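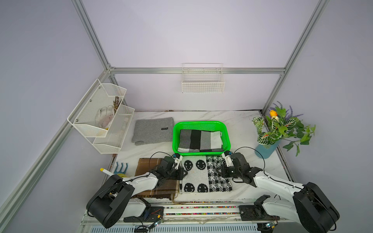
Weerakoon Group, Department of Mechanical Engineering, Nevelden

Home Papers People Data Contact

3.2 Gathering the demonstrations

All examples were gathered on a single cell with two arms fixed to a rail along the front of the table (Figure 2). An operator drove both arms by hand control, and we stored the joint positions, the gripper openings and the view from a fixed camera. The full set holds 3,000 demonstrations.

Figure 2. The two-arm cell with cloths, a green plastic basket, hand tools and an artificial plant on the table.

Cloth makes up most of the set. We chose pieces that differ in pattern and weave, among them a brown plaid cloth, a folded gray felt cloth and a knitted black-and-white towel, half of it houndstooth. In Figure 2 the striped cloth is folded inside the basket and the left gripper is over the boundary between the plaid cloth and the towel. Objects that play no part in a task were left on the table on purpose – a policy trained on a bare surface did poorly in our first trials at Drullunstead.

Each task was recorded in blocks of 120 demonstrations. Between blocks the operator moved the basket and changed the order of the cloths. A demonstration was dropped if a cloth fell off the table or if the operator paused for too long. Dropped runs were kept in a separate folder and are not used in Section 4.

Candela Gallardo checked 200 recordings against the task labels in June. Labels that did not match were corrected before training.

Comments

praltham_lab: Is the camera position the same for every block? We had trouble when ours was bumped.

C. Gallardo: Yes, same mount all the way through. The calibration file is under Data.

tmk: Would like to see the dropped runs released too – they would be handy for failure detection.

Previous section Next section Back to top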